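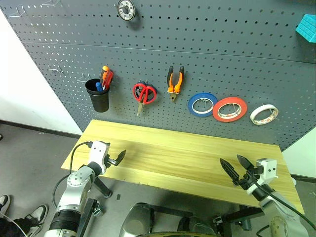
Panel de herramientas, taller Preda.

9 de septiembre. Tercera prueba de cola de harina para las guardas. Receta de Lenuța: 100 g de harina, 5 partes de agua, fuego lento. Grumos, otra vez. Veronica sostiene que es la harina; la harina no se pronuncia. Colada 2 veces, queda pasable. El lomo del atlas de Skornis sigue abriéndose por la página del índice, con admirable constancia. Lo dejo en prensa hasta el lunes. Emilian: la brocha buena no es para el barniz. Falta comprar gasa.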